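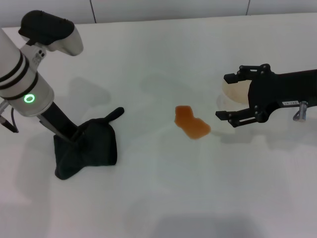 Hi all, catching up on the thread about what to wipe down a pale work table with. I've gone through pretty much every rag in the house on mine, and I keep drifting back to the dark ones. I know, I know, a white cloth shows you the dirt. But a dark cloth on a white tabletop is something I can find! Look at the heap on the left, that greeny-black one all bunched up with its corner sticking out like a little tail. You'd spot that from the doorway. My white flour sacks just vanish on a white top, and then I set a jar on one and over it goes.

Aranka Kocsis wrote:
> Does anyone have a cloth they really like for a matte white top?
> Mine is 3 years old and it has gone kind of gray where I do
> all my cutting. I tried the Nomidura spray and it left streaks.
> Also, do you all wash your cloths with the regular laundry or
> keep them apart? I bought a pack of 62 at the Jindermont
> closeout so I am not exactly short on rags.
> -- Aranka

Aranka, 62! You are set for life. OK, so for the gray patch, I'd skip the spray for now and try plain warm water with a drop of dish soap, wrung out hard. Matte tops hang on to whatever you leave on them, and I think your streaks are just leftover spray. Go over it again with clean water and then a dry cloth. Mine took up to 7 rounds back in October, spread over a couple of evenings with the radio on, and the worst spot by the window never did come all the way back. I put the cutting mat over it and moved on with my life.

For washing, I keep mine separate. Dark cloths go in on their own, twice, before they get anywhere near the table -- I skipped that once and had a green smear right in the middle. No fabric softener either. It makes them slide around and they don't pick up a thing.

One more thing I got from Kyung-hwa Yeon at the Won swap: spread the cloth out when you're done. I'm terrible about this. I drop it in a heap and by morning it smells like a pond.

Does anybody still have the Rornov catalog, by the way? They used to carry a waffle weave in navy that I loved and I can't find the page. Aranka, if you want to trade a few of yours for some of my flour sacks, write me off list.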